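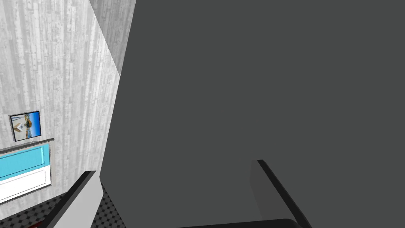
Ask Theano Chrysikopoulos what goes wrong first on a mobile arm and she will tell you it is the fingers, every time, and that people look everywhere else before they look there. She had been asked about motors. She said the motors could wait.

The arm she was talking about is one of a pair at Livstead, where Clinov tests household robots before they go out on trial. It opens cupboards, carries cups and shuts drawers, and it does most of its practice in simulation. A task gets run in a computer model of a furnished room, from the view of the wrist camera, and only then on the real arm. Large flat surfaces are the hard part. Up close, a big dark panel fills most of what the wrist camera has to work with, and the controller has to judge its distance from whatever is left, such as a strip of wall or a bit of floor.

That makes the set-up of the wrist more important than it sounds. If the camera on the real arm sits a couple of millimetres off from the one in the model, the fingers close early or late. Giorgia Palumbo looks after both arms and checks the camera bracket at the start of each shift, at 7 a.m., before the kettle goes on.

Her routine takes 15 minutes. She powers the arm up with the fingers open and compares the live view with a saved one from the model. Both finger tips should land in the same spots. If one is out, she loosens the bracket, nudges it, tightens it and looks again. Then she closes the gripper on a steel gauge block and reads the gap. Last, she wipes the finger faces with a lint-free cloth. Skin oil changes the grip, and so does the dust that comes off cardboard.

The finger pads are replaced every 2,000 cycles. The maker, Jemeck, allows longer, but Palumbo found the rubber going shiny well before the limit and brought the date forward. A pad change means two screws per finger, a dab of thread locker and a fresh calibration. She writes the cycle count on the old pads in marker and keeps them in an ice cream tub.

The model needs looking after as well. Nafula Mollel keeps the simulated rooms, and when the real fingers were swapped for a slimmer pair in March, the old shape stayed in the software for most of a week. The arm kept stopping short of cupboard doors. Two people spent a morning on the force sensor, which was fine. Mollel now changes the model the same day the hardware changes, and the log has a box for it that both of them initial.

New grasps get 200 runs in the model before they are tried on the arm. Mollel varies the wall colours, the floor pattern and the lighting between runs so that the controller does not learn one particular room. Failures are sorted by hand. Most are dull: a finger brushing an edge, or an approach at too shallow an angle.

The second arm is a year older and has a noisier wrist joint. Palumbo has regreased it once and has the cover off again this month to look at the cable, which rubs on a clip when the wrist turns past its usual range. A length of spiral wrap has fixed it for now. The new clip is on order from Jemeck, and until it arrives the wrist is limited in software, with a strip of yellow tape on the housing to remind whoever is on the late shift.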